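Notebook, coaster samples and the black board
March, started 9:40 a.m.

Second go at the layout for the Torlow set. Four round coasters, same four animals as the proofs: bear face, rabbit, dog with the bone, teddy with the balloon. Working on the floor with the old black board, since the bench is full of the Clultadon boxes. Want to settle two things this morning: how the four sit together for the pack insert, and whether the backgrounds are far enough apart in color. 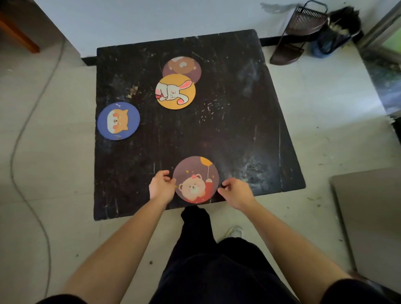
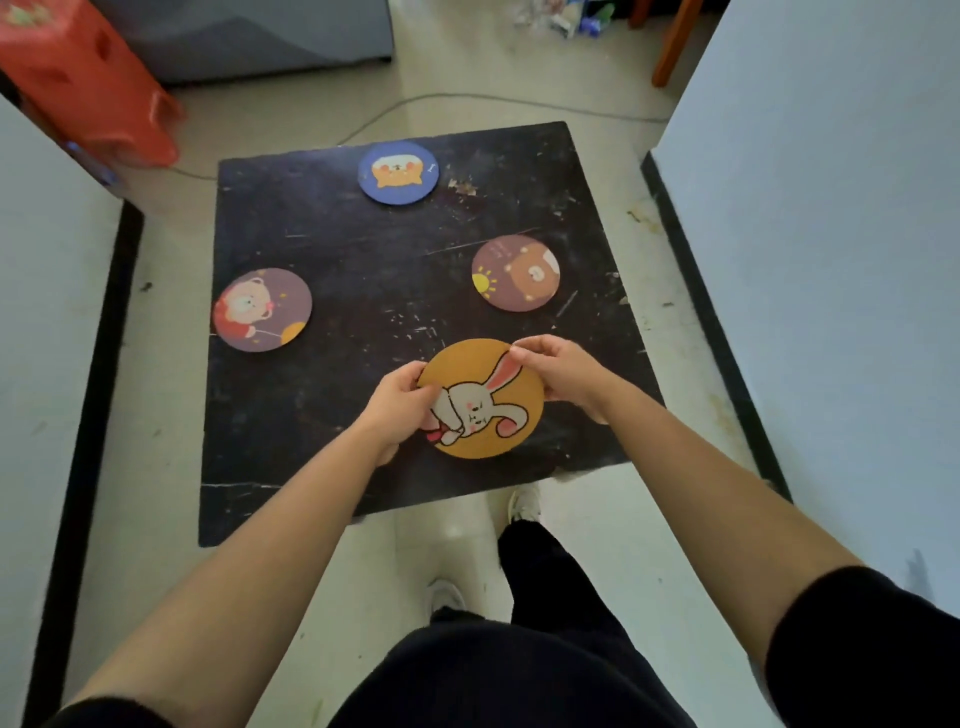 1. Arrangement

Tried a spread with each coaster clear of the others, then one with the rabbit lapped over the bear. The overlap saves space but it partly covers the lower half of the bear's face, and the bear is the plainest of the four to begin with. Take away its muzzle and there isn't much left to look at. Dropped that one.

With all four apart the set reads better. The blue one pulls the eye wherever it goes, so I kept it at the back. The yellow one does well at the front. The rabbit is lying down, and it looks right as the lowest thing in the group. Tried it at the top for comparison and didn't like it.

Went with: dog at back, bear right, teddy left, rabbit front. Write this on the insert sheet.

2. Color

Blue and yellow are fine. No notes.

The bear and the teddy are too close. Both sit somewhere in mauve, and side by side on black they look like one color printed on two different days. The proof sheet had the teddy background more purple. Lau matched these from the sheet, so either the sheet has faded or the mix has drifted. Checked under the window and again under the ceiling lights. Worse under the ceiling lights.

Options:
- push the bear toward a proper brown
- push the teddy toward purple, as on the proof
- leave both and never put them next to each other on the insert

I prefer the second. The teddy has the little yellow stars and they would stand out more on a stronger purple. Changing the bear means touching the face too, or the head will sink into the background.

3. Line work

Rabbit: outline is good, ear lining is clean, cheeks are the right pink. Leave alone.

Dog: good. The bone is small but you can tell what it is from standing height, which was the worry last time.

Teddy: balloon sits very near the rim. If the cut wanders at all we will lose part of it. Ask for it to come in a little. The bow is fine.

Bear: nothing wrong with it, just plain next to the others. Somebody asked whether it should get a prop like the rest. I would hold off until the color is sorted.

4. Handling

Picked each one up and put it back several times, flat and by the rim. Two hands is easier on this board. One-handed, you tend to push the coaster along before you get a fingertip under it. Same thing will happen on a smooth table. A slightly softer edge might help, and I'll ask Fellumum if they can do it without a new die. Their last quote for a die was 995 and I don't want to spend that on this set.

Rubbed the face of the rabbit with a thumb 100 times. No color on the thumb and no dull spot that I could find. Didn't do the other three. Should repeat with a damp cloth.

5. The board

Needs repainting or replacing. It is scratched all over and the chalky marks don't wipe off. Fine for laying things out, no good behind anything that goes to print. Wiped it twice with a dry rag, made no difference. If we repaint, use matte and give it 7 days before anything gets slid across it. The last coat was walked on too early.

It is still the handiest thing we have for this. The colors show up well against the black and the pale tile around it gives you something to judge the light by. Please put it back against the wall when done, face in.

6. Quantities

First run stays at 2,000 of each design. Nothing from today changes that. If the teddy has to be reprinted, ask Lau to do it ahead of the rest so we get one to check before the other three are cut.

To do
- send color note to Lau, with the old proof sheet in the same envelope
- ask Fellumum about the edge
- balloon position, mark up on the drawing
- damp cloth test, all four
- matte black, one can
- move the Clultadon boxes off the bench

Stopped 11:15. Coasters are in the shallow drawer with a sheet of tissue between each. The proof sheet is on top of them, face down, to keep the light off it.

Added after lunch: looked at the bear and teddy again with fresh eyes. Still too close. Color note stands as written.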